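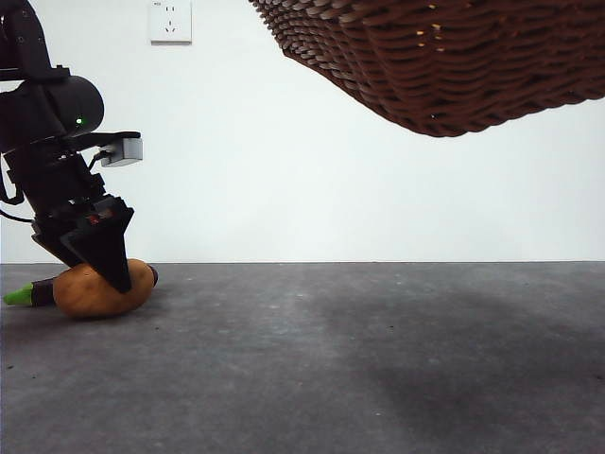

물체 파지 시연. 검은색 두 손가락 그리퍼가 감자 윗면에 닿아 있고, 감자 곁에 장난감 가지가 놓여 있다.

사진으로 보는 무팀스카 로봇조작연구센터 공개의 날

무팀스카 로봇조작연구센터는 2022년 11월 25일 센터 본관과 실험동에서 공개의 날 행사를 개최하였습니다. 행사에는 사전 신청을 거친 14개 기관의 관계자 60명이 참석하여 센터의 연구 현황을 청취하고, 로봇 팔을 이용한 물체 조작 시연을 참관하였습니다. 센터가 실험동을 외부에 개방한 것은 지난 3월의 유관 기관 초청 설명회에 이어 두 번째입니다.

금번 행사는 오전 설명회, 실험동 시연, 오후 간담회의 순서로 진행되었습니다. 시연은 실험동의 수용 인원을 고려하여 같은 내용으로 2회 운영하였으며, 참석자는 접수 시 배부된 출입증의 색상에 따라 조를 나누어 입장하였습니다. 대기 중인 조에는 본관 1층 자료실을 개방하고 센터의 연간 보고서와 과제별 요약 자료를 열람할 수 있도록 하였습니다.

오전 설명회

본관 대회의실에서 열린 설명회에서는 센터의 설립 경과와 조직, 주요 연구 분야가 소개되었습니다. 센터는 현재 오른스카 과제와 플렐턴 과제를 중심으로 연구를 수행하고 있습니다. 오른스카 과제는 형태가 일정하지 않은 농산물과 생활용품을 로봇이 집어 옮기는 기술을 다루며, 플렐턴 과제는 원격 조작으로 수집한 동작 자료를 정리하고 검수하는 절차를 다룹니다.

설명회 후반에는 두 과제의 연계 방식에 관한 발표가 있었습니다. 오른스카 과제에서 수행한 조작 실험의 기록은 플렐턴 과제의 검수 절차를 거쳐 보관되며, 검수를 통과하지 못한 기록은 사유를 기재하여 별도로 분류합니다. 발표에 사용된 자료는 행사 종료 후 참석 기관에 전자우편으로 송부하였습니다.

실험동 시연

실험동에서는 연구진이 로봇 팔의 기본 동작과 비상정지 절차를 설명한 뒤 조작 시연을 진행하였습니다. 시연 과제는 채소류와 그 모형을 집어 지정된 위치로 옮기는 작업으로 구성하였습니다. 둥근 물체는 손가락이 닿는 지점이 조금만 어긋나도 굴러가거나 미끄러질 수 있고, 물체끼리 맞닿아 있는 경우에는 손가락이 들어갈 틈을 찾는 일부터 과제가 됩니다. 연구진은 동일한 물체라도 놓인 방향에 따라 접근 각도를 달리하는 이유를 단계별로 설명하였습니다.

시연에서는 성공 사례만을 선별하지 않고 시도의 전 과정을 그대로 공개하였습니다. 물체를 놓치거나 처음부터 다시 접근하는 경우에도 작업을 중단하지 아니하고, 해당 시도의 기록 방식을 현장에서 함께 안내하였습니다. 행사 당일 두 차례의 시연에서 기록된 파지 시도는 모두 262건이며, 해당 기록은 센터의 통상적인 실험 기록과 동일한 기준으로 검수하고 있습니다.

참석자는 안전선 밖에서 시연을 참관하였으며, 희망자에 한하여 전원이 차단된 교육용 그리퍼를 직접 만져 보는 시간을 가졌습니다. 손가락의 벌어지는 폭, 접촉면의 마모와 교체 주기, 손목부에 장착하는 감지 장치의 역할 등에 관한 질문이 이어졌습니다.

미슈라 실습실 참관

시연을 마친 조는 실험동 2층의 미슈라 실습실로 이동하였습니다. 미슈라 실습실은 신규 연구 인력과 위탁 교육생이 로봇 조작의 기초를 익히는 공간으로, 조작기 사용법, 작업 공간 정리, 기록지 작성의 세 과정을 운영하고 있습니다. 참석자들은 실습용 조작기의 구성과 교육 일정에 관한 안내를 받고, 교육생이 실제로 사용하는 기록지 양식을 열람하였습니다.

기록지에는 물체의 종류와 최초 위치, 조작자의 접근 순서, 시도의 종료 사유를 기재합니다. 실습 담당 부서는 종료 사유 항목의 표현이 작성자마다 달라 검수에 시간이 소요되어 왔다는 점을 설명하고, 올해부터 적용한 표준 용어표를 함께 공개하였습니다. 용어표의 사본을 요청한 기관에는 개정본이 확정되는 대로 제공할 예정입니다.

오후 간담회

간담회는 본관 대회의실에서 참석 기관별 질의와 센터의 답변으로 진행되었습니다. 주요 질의와 답변의 요지는 다음과 같습니다.

시연에 사용하는 물체의 선정 기준
크기와 표면 상태, 무게 중심의 위치가 서로 다른 물체를 우선 선정합니다. 보관 중 상태가 변하는 물체는 모형으로 대체할 수 있으며, 이 경우 기록지에 모형임을 명시합니다.

외부 기관의 실험 공간 이용 가능 여부
공동 연구 협약을 체결한 기관에 한하여 이용할 수 있습니다. 이용을 희망하는 기관은 안전 교육 이수 확인서와 이용 계획서를 제출하여야 하며, 장비의 외부 반출은 허용하지 않습니다.

조작 기록의 공개 범위
플렐턴 과제의 검수가 완료된 기록 가운데 일부를 연구 목적으로 제공하는 방안을 검토하고 있습니다. 제공 범위와 신청 절차는 내부 심의를 거쳐 센터 누리집에 공고할 예정입니다.

교육 과정의 외부 개방
미슈라 실습실의 기초 과정은 위탁 교육의 형태로 개방하고 있습니다. 단기 참관만을 목적으로 하는 신청은 공개의 날 행사로 안내합니다.

이 밖에 소규모 사업장에서의 도입 비용, 작업자와 로봇이 같은 공간을 사용할 때의 안전 기준에 관한 질의가 있었습니다. 도입 비용은 작업 대상과 설치 환경에 따라 차이가 커 센터가 일률적인 금액을 제시하기 어려우며, 개별 상담을 통하여 검토 항목을 안내하기로 하였습니다.

참석자 의견

행사 종료 후 제출된 의견서에는 실험동 참관 시간을 늘려 달라는 요청이 가장 많았습니다. 시연 중 설명이 장비 작동음에 묻혀 잘 들리지 않았다는 의견과, 뒷줄에서는 그리퍼의 움직임을 확인하기 어려웠다는 의견도 접수되었습니다. 센터는 다음 행사부터 휴대용 수신기를 배부하고 조별 인원을 조정하기로 하였습니다. 본관과 실험동 사이의 안내 표지가 부족하다는 지적에 대해서는 표지 추가 설치를 마쳤습니다.

사진 이용 안내

본 게시물에 수록된 사진의 저작권은 무팀스카 로봇조작연구센터에 있습니다. 비영리 교육 및 보도 목적으로 이용하고자 하는 경우 출처를 표기하여 주시기 바라며, 사진을 변형하거나 상업적으로 이용하고자 하는 경우에는 사전에 센터 대외협력실의 승인을 받아야 합니다. 인쇄용 원본이 필요한 기관은 이용 목적과 게재 매체를 기재하여 서면으로 신청하여 주시기 바랍니다.

차기 행사 안내

다음 공개의 날 일정은 확정되는 대로 누리집 공지사항에 게시합니다. 참가 신청은 기관 단위로 접수하며, 실험동 출입을 위하여 참석자 명단을 사전에 제출하여야 합니다. 실험동에서는 굽이 높은 신발과 끈이 길게 늘어지는 의복의 착용을 제한하고 있으므로 신청 시 유의 사항을 확인하여 주시기 바랍니다.

게시 부서: 무팀스카 로봇조작연구센터 대외협력실

목록으로 | 이전 글 | 다음 글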